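Comunidad Prarden / Ayuda técnica / Celdas de manipulación / Mantenimiento

Los cables rozan sobre la muñeca al cargar el cesto de cubiertos: ¿cómo conviene guiarlos?

Publicado por Ghassan Jaber el 19 de septiembre de 2023
Estado: resuelta. Respuestas: 3

Estimados miembros de la comunidad:

Nuestro laboratorio mantiene una celda de dos brazos robóticos destinada a la manipulación de utensilios de cocina. La celda, que en el inventario figura como Skendinley, trabaja en ciclos de recogida desde la mesa y depósito en un cesto de malla metálica. El contador marca 1.138 ciclos desde la última revisión general, efectuada en febrero.

En las últimas sesiones el brazo derecho pierde la comunicación con la pinza durante unos instantes, siempre que la muñeca gira con el antebrazo extendido sobre el cesto. El brazo izquierdo no presenta el fallo. Se ha sustituido el conector del lado del controlador sin resultado.

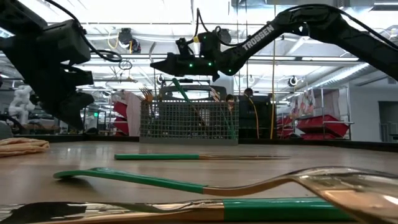

Celda Skendinley: brazo derecho extendido sobre el cesto, con los cables por encima de la muñeca.

Se solicita orientación sobre dos cuestiones. La primera, si el arco de cable sobre la muñeca debe acortarse o, por el contrario, dejarse más amplio. La segunda, si el soporte de la cámara puede servir como punto de sujeción. Los utensilios de mango largo sobresalen bastante del cesto y nos preocupa que lleguen a engancharse.

Respuesta aceptada
Seo-ah Yoon, moderadora del área de mantenimiento

El síntoma descrito es compatible con un cable fatigado o con un conector que trabaja a tracción en el extremo del giro. Se recomienda proceder en este orden:

Retire la alimentación y bloquee la celda. Sujete el antebrazo antes de cortar la corriente; estos brazos pueden caer al perder par.
Libere las bridas del antebrazo y revise la cubierta del cable en toda la zona de la muñeca.
Con el brazo sin tensión, lleve la muñeca a mano hasta ambos topes. El conector no debe soportar tracción en ninguno de ellos.
Ajuste la longitud del arco en la posición más desfavorable y fije el cable al antebrazo con cinta textil. Las bridas de plástico apretadas acaban marcando la cubierta.
Ejecute 20 ciclos a velocidad reducida con el registro de errores abierto.

Respecto del soporte de la cámara, no debe emplearse como anclaje. Cualquier tirón desplaza la cámara y obliga a repetir la calibración. En cuanto al cesto, conviene elevar la altura de aproximación y tomar como referencia el mango más alto, no el borde de la malla.

Respuesta
Gun-woo Joo

Nos ocurrió algo parecido y era el cable. Cámbielo directamente.

Respuesta
Nour Darwish

Suscribo lo indicado por la moderadora, con una salvedad: en nuestra celda la cinta textil se aflojó a las pocas semanas y hubo que incluir su comprobación en la hoja mensual. Convendría además intercambiar los cables de ambos brazos antes de adquirir repuestos. Si el fallo pasa al izquierdo, queda localizado.

Comentario de Ghassan Jaber

Agradezco las respuestas. Hecho el intercambio, el fallo pasó al brazo izquierdo. Se ha solicitado un cable nuevo y se ha corregido la altura de aproximación.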